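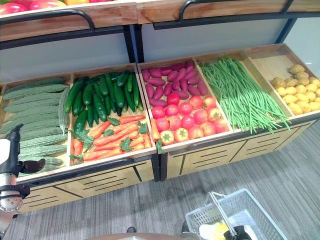 Our group picked greengrocer displays because Amerley Ackah used to help on her aunt's market stall and kept telling us that how you lay out veg matters more than what you charge for it. I wasn't convinced, so that became the question for our project: does the order of the bins change what people go for first? We used two wooden display units side by side, with shallow bins that tilt towards the shopper, and artificial veg so we could leave everything out all term without it going off. In our first layout (we called it Londura, after the street Amerley's aunt trades on) the bitter melons went in the far-left bin, then cucumbers at the back of the next one with the carrots in front, then the sweet potatoes starting off the unit on the right. I liked the carrots sitting in front of all that dark green — you really do notice the orange from the doorway!

For the second layout, Ejigu, we swapped the carrots and the bitter melons and left everything else alone. Nii Mensah wanted to change the upper shelf as well, but Wumpini Arthur pointed out that we'd never know which change had done what, and she was right (sorry Nii).

We asked 58 people to do a pretend shop. Each of them got a paper bag and was told to choose 6 items for a family dinner, in any order they fancied. Kwaku Ametepe stood well back and wrote down the first thing they picked up. He also wrote down anything they said out loud, and those notes are my favourite part of the whole project. Lots of people had never cooked a bitter melon and wanted to know what you do with one. Kwaku ended up giving out his mum's recipe, so we may have influenced a few of them there.

Carrots were the most popular first pick in both layouts, but the lead was smaller when they were in the far-left bin. The bitter melons did better once they'd moved, mainly with people who came in from the right-hand side. We hadn't recorded which way everyone walked in until the second day, so I can't say much more about that.

Our tutor, Orhun Başaran, thinks we should run it again in August with prices on the bins. I'd also like to try it with real vegetables, as several people said they would normally squeeze things before choosing.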